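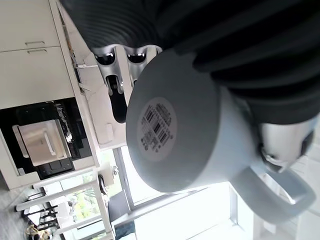

Onyekachi wrote back overnight that a grasp planner should not need to know what a handle is, that Himow only has to see a graspable rim and a clearance volume, and that any object label in the cost function is a bug with a nice name. I agree with the first half.

2021-01-16. Spent the morning on the replanner. Symptom: after a grasp is confirmed, the arm plan is thrown away and rebuilt with the object attached to the wrist frame, and the new plan sometimes rotates the forearm the long way around. Replayed 3102 trajectories from the May set against the new cost weights. The long rotations come from the seed. The solver starts from the nominal posture instead of the current joint state whenever the attached-object flag changes. 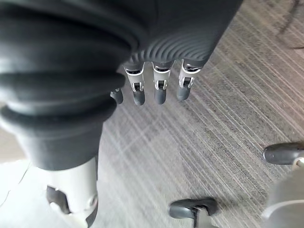 So the fix is one line, but the flag is also read by the self-collision checker, which caches the hand geometry when it is set. Clear the cache too early and the checker uses open fingers for a closed hand. Moved both into a single transition with a lock. Planning time went from 400 ms to 80 ms on the short reaches. No change on the long ones. 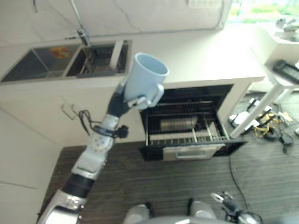
Bendik wants the transition logged as its own event in Edet. Fine, but the log viewer drops events that share a timestamp, so I added a sequence number. Old logs will load without it. Did not test that.

Perception is still on the previous branch. The pose filter lags when the wrist turns fast, and the lag gets charged to the planner in the report. Asked Jummai to split the two columns.

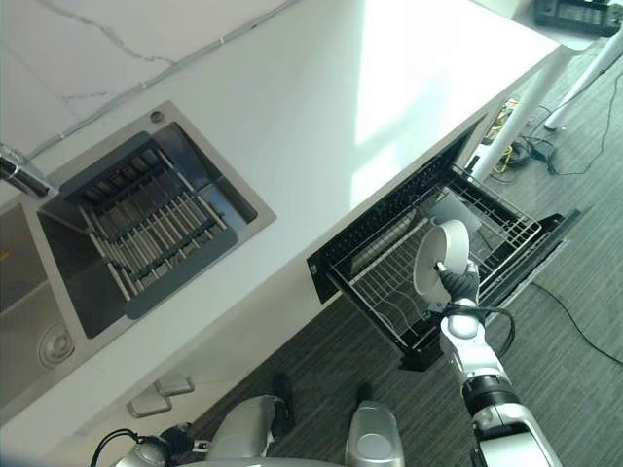
The release condition is still a plain force threshold, and I do not like it. It works for a mug set down on a flat surface. A plate held edge-on above the dish rack is a different contact problem: the lower edge can touch a tine on one side and trip the threshold before the plate is down in a slot. I want 3 conditions - force, height, and tilt - all true in the same control cycle. Wrote the first two. Tilt needs the filter fix, so it waits for Jummai's branch.

Merged the seed change at the end of the day. Cache change is still in review.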